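Stop Counting Papers

Every July our department asks for an updated publication list, and every July I spend most of a week on it. I check volume numbers. I hunt for page ranges on articles that no longer have pages. I decide whether a two-page conference abstract belongs under "proceedings" or "other." Then the list goes to a person who will look at its length.

I have sat on enough hiring panels to know how these lists get read. In the last search I took part in, we had 142 applications for one position. The longest list of papers ran to 23 pages. I read the titles on the first two pages and skimmed the rest, and I suspect I was the most careful reader in the room. We talked about journal names and author order. We spent very little time on what any of the papers said.

Solène Moulin, who chaired that panel, asked each of us to name one result from each finalist that we could explain without notes. It went badly. Two of us had mixed up the same pair of candidates. She then gave us a few days to read one paper per finalist, start to finish, and the ranking we came back with was different from the one we had started with.

I think that should be the normal way to do it. Ask applicants for three papers and a page on why those three. Leave the full list for the archive, where a librarian can find it.

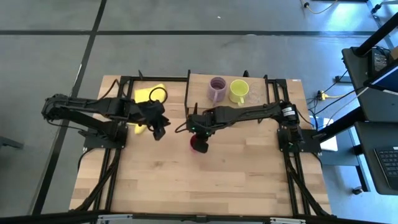

Two-arm bench with a butcher-block top.

The usual objection is that counting is fair. A number has no friends and no old grudges. Pascal Picard made this case in our faculty newsletter last spring, and he made it well. He came up through a small university with no famous names to write him letters, and his publication count got him in the door. I take that seriously. A system that runs on reputation alone would have kept him out.

But counts have their own favorites. They favor fields where a paper takes a few months over fields where it takes four years. They favor large groups, where everyone's name goes on everything. They favor people who split one study into three. I have done this myself. In my second year as a lecturer I had a decent piece of work on citation patterns in materials research, and I cut it into parts because my contract was up for renewal. The three articles repeat most of the same introduction. Taken together they have been cited 48 times, mostly by me and my former students.

The cost also falls on readers. When I search for work on patent citations now, I get 200 results on the first try, and many are the same study with a new data year added. A graduate student has no way to know which one to read first.

I don't expect the list to go away. Funding agencies want it, and so do the people who put together rankings. What a department can do is decide how it reads its own applicants – that part is up to us. Our next search opens in the fall, and I have asked for the three-paper rule to be put on the agenda before the ad is written.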